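Tour Operations, Unit 6
Reading a tour brochure against its booking terms

These notes go with the Fandudum brochure and the Trirkine booking conditions in your reading packet. Bring both. Most of what follows makes no sense without the small print in front of you, and I will be asking you to find clauses, so mark up your copy beforehand.

The last unit looked at how an itinerary gets built: ground handler, lodging, transfers, park fees, guide. This one looks at how the same itinerary gets described to the person paying for it. I have been reading these brochures for a long time and I trust them less every season. You may end up less grumpy than I am, but please don't start out by believing them.

Who is selling the trip

The Fandudum brochure says "our camps," "our guides" and "our vehicles" all the way through. Turn to the booking terms at the back. Clause 2 says Fandudum acts as agent for third-party suppliers and accepts no liability for their acts. Both statements were presumably approved by the same office.

Three kinds of firm come up in this trade, and you should be able to tell them apart on paper:

The operator contracts the beds, vehicles and guides and puts its own name to the package.
The agent sells somebody else's package and takes a commission.
The ground handler runs the trip on location and often never appears in the brochure at all.

A firm can be more than one of these at once, and can switch from one departure to the next. Trirkine is an operator on its Lu River trips and an agent on its coastal add-ons. The change happens in a footnote. A client who books both will have two sets of cancellation terms and will probably read neither.

When a brochure uses the word "our," look for a license number, a registered address in the destination country, and the name of the company that employs the guide. If you can find only the address of a sales office, write down "agent until shown otherwise."

What "from" means

The headline price on the Lu River trip is "from $2,000." Work through what has to be true for a client to pay that. They travel in the low season, which in this case means November. They share a room. They leave out the internal flight, which sits under "optional extras," even though the only other way into camp is a full day on a road the brochure describes elsewhere as "not recommended." They pay park fees locally, in cash, at whatever the rate is on the day.

Add the flight and the single supplement and you have a different product. The single supplement on this trip is $1,000. Clients are often told that it covers the cost of the empty bed. Sometimes it does. Camps charge operators in different ways, and some charge per tent, so a lone guest really does cost nearly as much as two. Others waive it for the first one or two singles in the low season, and the operator may or may not pass that along. You can't tell which from the brochure. You can ask, and the way the answer is worded will tell you something.

I don't object to a "from" price as such. Trips vary and a brochure has to print something. What I object to is a "from" price that no departure on the calendar carries. Check the dates table. If the lowest figure in the table is higher than the figure on the cover, make a note of it for class.

Sightings

Wildlife language is slippery even when the writer means well. Compare these phrases, all from the packet:

"Home to leopard"
"Leopard country"
"Excellent chance of leopard"
"Our guests regularly see leopard"

The first two say that the animal lives somewhere in the area. They would be equally true of a park where no visitor has seen one in years. The third is an opinion. The fourth could be checked if the operator kept a log, and a good many camps do keep one. Hardly any will show it to you by month, which is the only way it would help a client choose a date.

Also watch the photographs. A brochure for the Zuderach Reserve may carry animals photographed somewhere else entirely, bought from a picture library. Look for credits. If there aren't any, treat the animal pictures as decoration and judge the trip on the map, the season and the number of game drives listed.

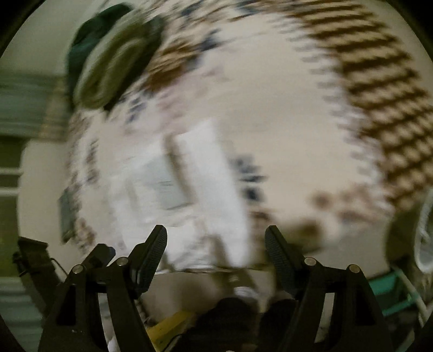 Group size and the seat by the window

Trirkine says "small groups." Small is never defined on the front pages. The terms allow up to 30 travelers on a departure, split across several vehicles. That may be a perfectly decent trip. It is hard to call it small at mealtimes.

The number that matters more to most clients is how many people share a vehicle, and whether each of them gets a window. "Guaranteed window seat" is worth having if it is in the terms. If it appears only in the brochure, it is a hope. Ask whether the guarantee still stands when a vehicle breaks down and two groups are combined, and ask for the answer in writing.

Minimum numbers deserve a look too. A departure that "operates subject to demand" can be canceled by the operator up to the date given in the terms. The client gets the tour price back. The international flights were booked separately and are the client's problem. I would put this sentence in bold on page one of every brochure in the country if anybody asked me – so far they have not.

Conservation claims

Fandudum adds a $200 conservation contribution to each booking. The brochure says it "supports local wildlife and communities." Read that slowly. It doesn't say who receives the money, when, or how much of it is left after handling.

Some contributions of this kind are excellent. They pay ranger wages or school fees, and the receiving group publishes accounts with the operator's name in them. Others are a line item that goes into general income and comes out as a page on the website. The wording can be identical. So can the photographs of smiling children, which I would ban from this part of the brochure if I could.

Questions to put to the operator:

Which organization gets the money, and is it independent of the operator?
Is the contribution required, and if so, why is it listed apart from the price?
Is it refunded if the client cancels?
Where can the last set of accounts be read?

A vague reply doesn't prove bad faith. Sales staff are often not told. It does mean that you can't repeat the claim to a client as fact, and if you work for an agent you will be under some pressure to do exactly that.

Awards and reviews

Treat "award-winning" as unproven until you know who gave the award, whether there was an entry fee, and how many firms were in the category. Reviews on an operator's own site have been chosen by the operator. Reviews elsewhere lean toward the very happy and the very angry. I find the middling ones most useful, particularly when they mention food, driving times or how a complaint was handled.

Before the next class

Take the Zuderach Reserve pages from the packet. Underline every statement that could be checked by a client before paying. Circle every statement that could be checked only after arrival. Leave the rest alone and see how much of the page is unmarked.

Then rewrite the first paragraph so that each sentence could be defended to an unhappy client on the phone. Keep it the same length. It should still sound like somewhere a person might want to go – I am not asking for a warning label. Hand in the marked pages along with your paragraph, and put the clause numbers you relied on in the margin.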